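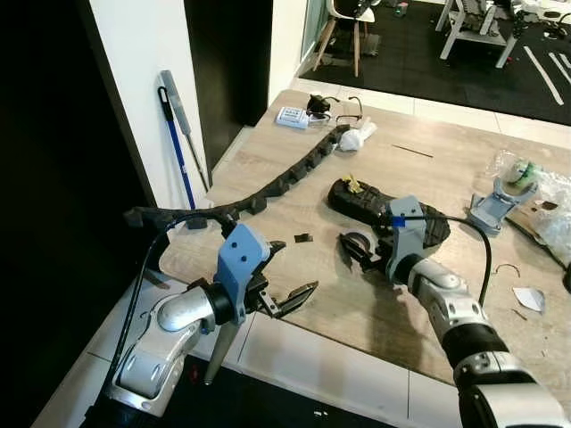
Taking a group to the robot open day at Plakora, what should we expect?

Posted by Philomena Foley, May 10, 2018

I help run a repair club in Rotolthorpe and we have been offered places at the open day Plakora are holding at their Cavham workshop. It is a demonstration of two-armed robots handling small rubber and plastic parts. Most of our members mend shoes and small household goods, so the shoe sole part of the programme is what caught their eye.

I have the booking form but it doesn't say much. How long does the demonstration last, how close can you stand, and is it suitable for someone who can't be on their feet for long? Two of our members are in their eighties. Also, is it worth the train fare? It comes to 7 pounds each with the group ticket.

Arne Bauerfeind

I went to the last one, in September. The demonstration takes 40 minutes and then they answer questions for as long as people want to ask them. Visitors stand back from the arms while they are moving. You are allowed up to the table afterwards, once the operator has switched everything off.

Don't expect speed. When I went, picking up one sole and putting it down again took longer than it would take you or me, and it dropped one. The operator, Nurhan Gezer, was quite open about that. She said soles are awkward because they bend when you lift them by one end, and a thin flexible strip is worse. 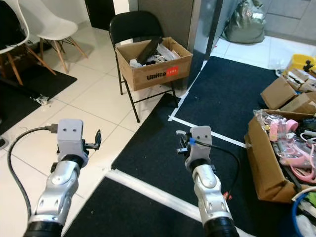
It is a working room with a hard floor, so wear sensible shoes. Tell them about your older members when you send the form back and ask for seats to be kept. I sat down for the second half and could still follow it.

For me it was worth the fare. If your members want to see finished shoes coming off a line, that's a different sort of visit and Karakaya would suit them better.

Doğukan Yazıcı

Take the 151 bus from the station and get off at the second stop after the bridge. Parking is hopeless.

Dilek Kurtuluş

Agree with Arne on most of it. Our group found it a bit slow and a few left before the questions, which was a pity as that was the best part. You can't bring your own shoes for it to try, we asked. There was nowhere to buy lunch when we went so bring sandwiches.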